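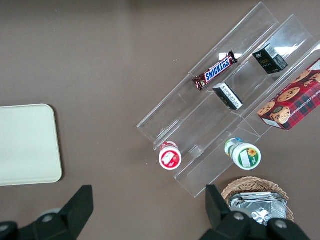

Flusico Kurkov 26: gestor de consentimiento de ubicación para aplicaciones móviles

Referencia: FK-26
Fabricante: Flusico
Compatibilidad: Android e iOS
Disponibilidad: inmediata

Kurkov 26 registra qué permisos de ubicación ha concedido cada usuario, en qué fecha y con qué texto. Se integra en la aplicación mediante una biblioteca y se administra desde un panel web en español, catalán e inglés.

Características
Registro de altas, cambios y retiradas del consentimiento
Plantillas de aviso editables, con historial de versiones
Borrado de coordenadas a los 10 días (plazo configurable)
Exportación en CSV y JSON
Hasta 6 administradores por cuenta

La licencia básica cubre alrededor de 4.000 usuarios activos al mes. Para volúmenes mayores hay que solicitar presupuesto. El conector Samir, que enlaza el registro con el CRM de la empresa, se vende por separado.

Los datos se alojan en los servidores de Vimuldale. El cliente puede optar por una instalación propia, con cuota de mantenimiento anual.

La versión anterior dejará de recibir actualizaciones en julio. Los clientes con contrato en vigor pueden migrar sin coste desde el panel, apartado Licencias.

Ficha actualizada: 15/6/22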